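A Kitchen Gripper, Built at Home and Tried Out in a Pretend Dining Room
July 8, 2021
By Annag Cowie

I should start with the ladle, because the ladle is the reason I have a project at all. My grandmother has arthritis in both hands, and the thing she complains about most is serving soup. Jars she can manage with a rubber pad, and she gave up on buttons years ago without much regret, but a full ladle twists in her fingers and the soup goes on the stove. When our course at Clemden asked each of us to pick something to build over the spring and early summer, I wrote "something that can hold a ladle" on the form and handed it in before I had thought very hard about what that would involve.

What it involved was a two-fingered gripper, a wrist that can turn it, and a fair amount of time on a computer. I had eight weeks. The gripper was built partly on the desk in my bedroom and partly at Stilard, the shared workshop in Stirnton, where you can book a bench for the evening and use the drill press if you've done the safety talk (I had to do it twice, as I'd let mine lapse). My class partner, Baird, did not build the gripper with me but wrote most of the software that talks to it, and where I say "we" in this report I mean the two of us.

The first version

My first gripper had two straight fingers cut from aluminum bar, one fixed and one moving, with a hobby servo pulling the moving one closed. I was very proud of it for an evening. It would pick up a marker, a roll of tape and a paperback, and it held all of them so firmly that I took it home on the bus feeling that I was nearly done. Then I tried the ladle. The handle on ours is flat and quite thin, and with nothing but bare metal on either side of it, it swung like a pendulum. The fingers closed on it perfectly well. They just touched it along one narrow line, and the weight of the bowl at the other end did the rest.

It was also too heavy. The whole thing came to 446 grams on the kitchen scale, and the motor I had bought for the wrist was already warm and unhappy after lifting it a few times with nothing in it. I had bought that motor with my own money and was not going to buy a second one, so the gripper had to lose weight.

The second version

I redrew the fingers wider and shorter, and printed them with a honeycomb inside. The gripping faces are flat pads with a strip of soft rubber glued on, cut from the same sort of jar-opening pad my grandmother uses (she gave me hers, and I owe her a new one). I moved the servo back toward the wrist as well, so that it isn't hanging out at the end of everything. A man at the next bench at Stilard pointed out that I could drill out the mounting plate too, and I spent a happy hour turning it into Swiss cheese. The finished gripper weighs 345 grams, and the wrist motor stays cool enough to touch.

The glue was a small saga of its own. Superglue held the rubber beautifully until I washed the pads, at which point one of them slid off into the sink. Contact cement worked much better, but you have to rough up the printed plastic first, and you have to let both sides dry until they feel almost dry before you press them together. I didn't believe the tube about this and did it wrong the first time. If anyone from next year's class is reading, please believe the tube.

Moving into the simulator

The part of the project I hadn't planned for was the simulation. We don't own a robot arm, and I certainly wasn't going to be able to build one in the time. What we could do was put a model of an arm in a simulator, load a gripper with fingers like mine on the end, and try picking up kitchen things there. Baird found a two-armed robot model that was free to use and a furnished room to put it in, with brick walls, pictures hung on them and a long wooden table. We see most of it from the robot's own point of view, looking out over its arms, and that takes getting used to. I kept leaning in my chair.

A simulator does exactly what you've told it to, and we told it a lot of wrong things. For a while the friction on the finger pads was set to almost nothing, and every object squirted out like a bar of soap. Then Baird set it very high and things stuck to the fingers after they had opened. We also had trouble with objects starting slightly inside one another, which the simulator settles by flinging them apart, sometimes over a surprising distance. I have learned to check starting positions before I do anything else, and I now keep them in a plain text file with a comment beside each one, so I can tell what I meant when I come back to it the next evening.

Working out the friction properly took us back to the real bench. I laid the ladle handle on a strip of the rubber, tilted the board until the ladle slid, and measured the angle. It's the kind of thing you do in a first physics class, and I was pleased to find it useful. With that number in the settings, the simulated grip began to behave a good deal more like the one on my desk, including the way the bowl of the ladle still sags a bit if you pick it up too near the end of the handle.

How the tests went

We ran the same lift 19 times in the simulator once the settings were fixed, moving the grip a little further along the handle as we went. Grips near the middle of the handle were steady. Grips near the far end let the ladle turn, slowly, until the bowl pointed down. On the desk I saw the same thing with the real gripper, clamped to the edge and turned by its wrist motor, with an empty ladle and then with water. I did spill some. The keyboard survived.

The wrist is still the weakest part. It turns in small jerks, which is fine for an empty ladle and less fine for a full one, and my mother has asked me to do any further soup tests outdoors. We think the jerks come from the way the position commands are sent, in steps that are too far apart, and Baird has a smoother version half written.

What I'd like to do next

In August I'm going to print another pair of fingers with a shallow groove down the middle of each pad, so that a flat handle and a round one will both settle into place. I'd also like to model the groove in the simulator before I print it, having done it the other way around this time and wasted a good deal of filament. My grandmother has seen the gripper and thinks it is very clever and rather ugly. She wants to know if it could come in green.

Thank you to everyone at Stilard who lent me a drill bit or an opinion, and to Baird for staying up late with me over the friction settings.

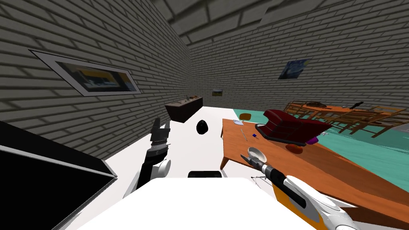 Why does it matter where along the handle the gripper takes hold of a ladle?

The further the grip is from the ladle's balance point, the more the weight of the bowl tries to turn it between the fingers. Holding it closer to that point, or using wider pads with more friction, makes it easier to keep level.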